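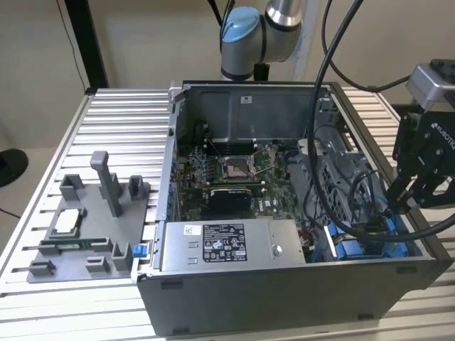

Lay it flat before you open anything, Hằng La wrote when I said I was doing the tower next. Side panel up, good light, and don't start pulling cables till you know which ones are coming out.

Good advice, following it mostly. The Killatach parts page is getting the long version whenever I get to it (January, knowing me).

## The tower

Desktop tower, on its side, panel off. Slotted aluminum table under it. Love the slots for most things, hate them for screws. Small screws go in a dish, lid on. Every time.

Stuff I want on the page so I quit answering the same emails:

- drives live in blue plastic sleds, no digging around with a long screwdriver
- sled has a release handle, use the handle, dont pry at the plastic
- look at the connector end before it goes anywhere near the bay

Somebody asked what a spare sled costs. Etura had them at $69 for a mixed box, which is a lot if you only need one. Ask around first. Box number on my shelf is 42 if you're local and want to borrow.

## Hard drive and caddy

The sled wants to go in straight. Start it crooked and it can bind on the rails, and then people push harder, and then I get an email with a lot of capital letters in it. Back it out, line it up with the molded slots, try again. If it still won't go, look for

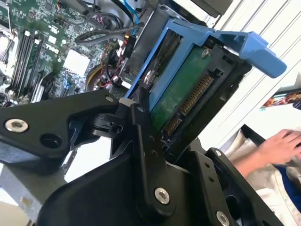
a cable lying across the opening, or a bit of old label stuck in the rail. Tape residue too. I've had all three in one week. Wipe the rails with a dry cloth, nothing wet in there please.

Other things while you're at the drive:

- hold it by the sides, keep fingers off the green board underneath
- gold contacts, same deal
- write down which bay it came out of. Pencil on masking tape is fine
- power off AND unplugged. I know you know

If the drive is going in a different machine, copy your files first. Not after. The one in my own desk machine took 178 minutes to copy and I complained the whole time but I had the files.

## Board, memory, the loose parts

Next bit is the one that eats the afternoon. Processor and memory each need somewhere to sit while they're out, and "on the corner of the table" doesn't count. A tray with proper pockets is worth making, even a rough one. Long slot for a memory stick, shallow pocket for a little square part, some brackets round the edge. Print it in gray, print it in whatever.

With the socket empty be really careful what you wave over it. Lever open means open, so no sleeves, no dangling lanyards, no coffee. Cover it if you're walking away for lunch.

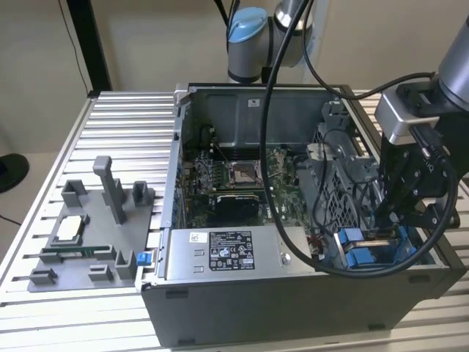

Wouldn't leave the graphics card in for that part, Tamás Bognár commented on the draft, it's one more thing to catch your knuckles on and you end up working around it.

Fair. I tend to leave the card till last so I don't have to find it a home, but he does way more of these than me. Try both.

Power supply I don't open, ever. Whole unit out, whole unit in. If its bad it gets replaced.

Still to add: memory slot order, cable routing, thermal paste (seperate page probably, everyone has opinions). Send corrections, the shorter the better.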